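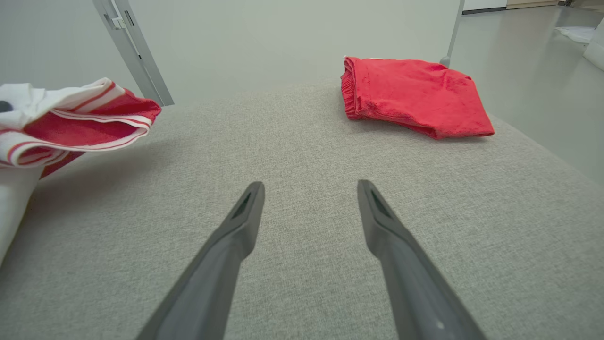 Drasgate club kit heads into its winter wash

January 9, 2000

If you played for Drasgate in December and never got your shirt back, don't panic - it's in the wash pile with everything else. I stopped in to see how the folding was going, and red is pretty much all I can report. Red shorts with an elastic waistband, red and white stripes, a jersey with white trim bunched up on the big gray bench. I went home seeing spots!

Sandamali Munasinghe is running the kit room this season, and she's a patient woman. She told me the shorts are easy and the jerseys are the real chore, what with the sleeves always ending up inside out. "Fold the shorts first and you feel like you're getting somewhere," she said. I tried one jersey myself and she very kindly did it over.
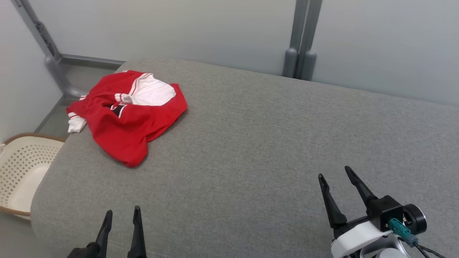

Pickup and what to bring

Kit goes out at the Parance Street door on January 23, from 3 in the afternoon. Bring your old bag if you still have it. If your size has changed - mine sure has - tell Sandamali before then so she can swap things around. Stray socks will be on the table by the door, and any that are still there after two weeks go to the rag bin. Parents can collect for their kids, but please bring the blue slip with the shirt number on it.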